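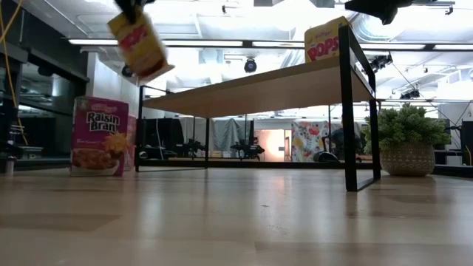

Adding a Second Level for Cereal Boxes

Cereal boxes are tall and thin, and they eat up a counter fast. A small raised shelf gives you a second level without drilling into the wall. You need a board, two metal end frames and a free stretch of table or counter.

What to buy

We used a pair of black end frames from Vilholm and a pale wood board from Dewulf, 27 inches long. Any board will do if it is stiff and reaches both frames. Measure your tallest box before you order. If it won't fit under the board, plan on keeping it beside the shelf or on top.

Setting it up

1. Empty the counter and wipe it down. Crumbs under the feet will scratch a glossy finish.

2. Stand the frames up, parallel, with the foot bars flat on the surface. Put the board across and tighten the screws by hand.

3. Press down on each corner. If it rocks, loosen one frame, let it settle and tighten again. Felt pads help on an uneven table.

4. Load the top. Start at one end and put the first box close to the frame, front facing out. Add the next one beside it. Two boxes of the same cereal go together, so the Pops share the board and the Raisin Bran stays down on the table.

5. Leave a hand's width between the last box and the other frame - you need room to lift one out.

6. Close the flaps before a box goes up. An open top spills when you tip it to get it past the others.

What goes next to it

The space at the ends is good for things that get wider toward the top. A bushy potted plant fits well at one end, but take it down to the sink to water it. Keep small jars and cans at the other end, near the table's edge, where you can reach them.

Every few weeks, take everything off and check the screws. Ours needed a quarter turn after the first month.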